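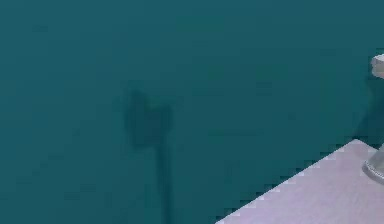

Simulated kitchen, teal floor or wall depending on how you read it. The shadow left of centre is the most interesting thing in it.

I have spent most of February on one question: can a machine wipe a table yet? The task is dull on purpose. There is no cutlery to sort and nothing to fold. The arm has to find the table, cover its surface and stop at the edges, and I run the whole thing in simulation so that a mistake costs me electricity and no crockery.

The controller is Terkell, which I have been using since I moved to Dusley. It takes camera views and a one-line instruction and gives back arm motions. The room is one I built myself and call Prasalham, after the village where I had my last proper kitchen. The renderer is cheap. Edges come out as staircases, because I turned off anti-aliasing to keep the run time down, and I have not decided whether that matters.

I ran 600 attempts. Success meant covering the table top within 100 seconds without the pad leaving the surface. The failures were more useful than the successes, and nearly all of them fell into two groups.

The first group is coverage. Terkell does the middle of the table well, then treats the far corner as done when it has only been near it. A person wiping a table overlaps every stroke without thinking about it. The controller has no record of where it has been beyond the last 4 seconds, so it goes over one strip repeatedly and leaves another alone. I added a crude coverage map, 24 cells, updated from the arm position. It helped, though it is cheating slightly – a real cloth does not report where the dirt was.

The second group is edges. The table is pale and the walls are dark, so finding the boundary ought to be the easy part. 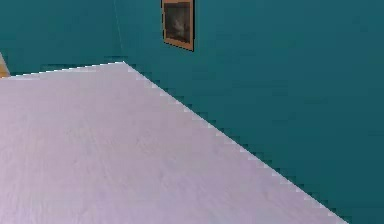 Bare table top, the far corner of the room and the lower part of the picture on the wall.

With a view like that one, the long diagonal edge is as plain as an edge gets, jagged pixels and all. My suspicion is that the trouble lies in depth. The top has only a faint streaky grain and the walls are flat colour, which leaves very little for matching between views. I may give the walls some texture and see whether the overshoot drops. The picture frame is the only thing on the right-hand wall with any detail to it, and I put it in for decoration.

Shadows are next on the list. They are soft and only a few shades darker than what they fall on, and I would like to know whether the controller uses them at all. Stüber, the other controller I have on this machine, lets me switch them off for its own input, so a comparison should be simple to set up.

As for the chore, my answer is still no, at least for any table I eat from. A bare one in an almost empty room is the kindest case I can offer, and it is not reliable there. Adding a single mug would mean deciding whether to lift it, push it or go round it, and I have not written any of that. The texture runs start tonight and should be finished by breakfast.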